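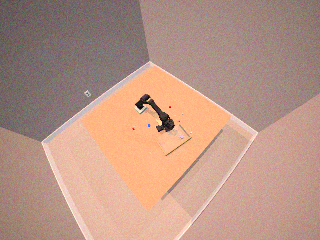

The simulated arm at the tray, small blocks spread over the work surface. Image: Pesari

2 min read

Wednesday, September 18, 2019

Pesari has put out 1,000 recorded demonstrations of a robot arm doing tidy-up jobs, all of them steered by a person at a remote and all of them done in simulation. Free to download as of this morning. Licence is non-commercial for now.

The set is called Danness. It covers sorting and putting away small objects, the sort of job that's dull to program and quick to show. A person sits at a desk with a hand controller, watches the arm on a monitor and drives it through the task start to finish. The software logs joint positions, gripper commands and the camera view the whole way. Those logs are what a learning program gets trained on later.

Pesari says it collected 1,542 runs between April and last week. Of those, 874 were finished on the first try. Others had a fumble partway and a recovery, and the company kept a good share of them on purpose. An arm that has only ever seen clean grabs doesn't know what to do when a block slides out, it says. The rest were binned, mostly for dropped connections and a controller fault that took a while to track down.

The rendered room is kept very plain. Orange work surface, bare walls, a shallow wooden tray, a little purple cube in the tray and small red and blue pieces lying outside it. Object positions get shuffled before every run, and so does the angle of the tray. Colours stay put in this release. Pesari says a version with changing light and colour is on the way but wouldnt give a date.

Operators worked in two-hour shifts. Early on they went longer, and the late-shift runs were noticably jerkier, with a lot of stopping and backing up over the tray. Shorter shifts fixed most of it. New operators get a half day of practice before anything they do is counted.

There's a catch, and Pesari admits it. Small light objects behave better in the simulator than on a real bench. Friction is a guess. The company has a physical copy of the setup at its Trement workshop and plans to run trained programs on it over the summer, no results to share yet.

Antoniuk, which makes the hand controller, is offering a loaner kit to schools and small labs that want to add their own runs. Applications through its website, first come first served. The kit needs a wired connection, wi-fi lag makes fine moves near the tray rim too hard to judge.

The download comes in 2 parts, logs and video. The logs alone are enough to replay a run in the simulator, so anyone short on disk space can skip the video. A playback tool is bundled in, Linux only. Windows build to follow.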